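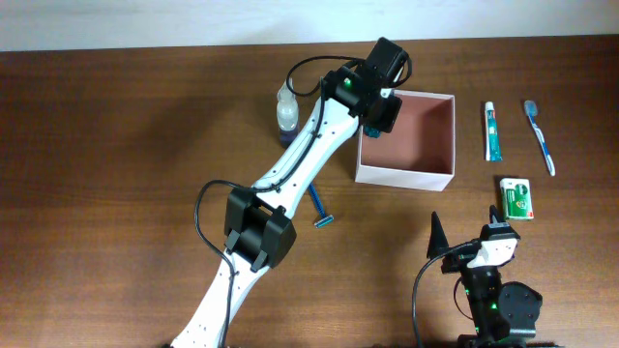
Personal-care items and an open box on a wooden table.

The Widirville Hygiene Bank marked its sixth year with the publication of its annual statement on February 27, 2026. In the past year it issued 3,260 parcels to households in the town and the villages served by the Mertens bus route. Chantelle Sithole, its director, met us at the Jeren Street office to discuss the figures.

"Families will cut back on soap and toothpaste long before they tell anyone they are struggling," she said. "By the time a school refers them to us, they have often gone without for months."

Referrals come through 25 partner bodies, among them schools, surgeries and the Adilari housing office. Applicants are not asked to prove their income, a policy that the board reviewed last June and chose to keep.

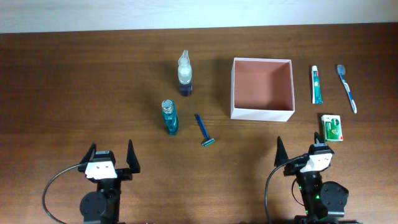
Sipho Mokoena took a more cautious view of that policy, saying that open referral was right in principle but that demand had outgrown the budget, and that some partners now waited a fortnight for a delivery.

Ms Sithole accepted the point. "The delay is real, and we have asked the council for a second van. I would still sooner have a queue than a form that puts people off."
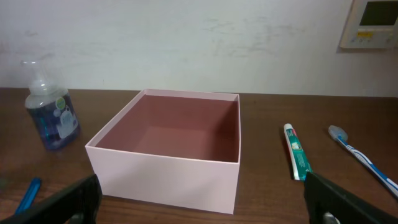 Asked whether schools should hold their own stock, Mr Mokoena replied that 6 had already agreed to do so, and that each would receive 100 parcels at the start of term. Ms Sithole said the remaining schools would be approached after Easter.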